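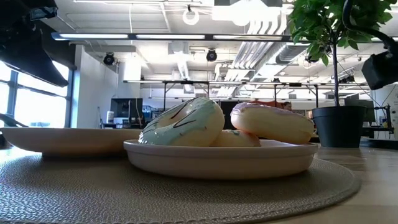 Mingxuan Cao keeps telling everyone that the slow demonstrations are the good ones, and that if your shoulders are up by your ears you should put the controls down and start over. We've taken that to heart here at Covirside, where we spent most of March guiding arms through little table jobs by remote control, one donut and one plate at a time. By 31st March we had saved 398 demonstrations, and 137 of them were donuts going from a bowl to a plate!

Three glazed donuts in a cream bowl, with one more plate on the round gray mat. The mint-green one with the dark stripes is everybody's favorite to practice on – you can aim for the hole, or come in from the side, and Yufang Kong would like us all to please pick one and stick with it for a whole session. More pictures to come in April, once we've moved on to cups.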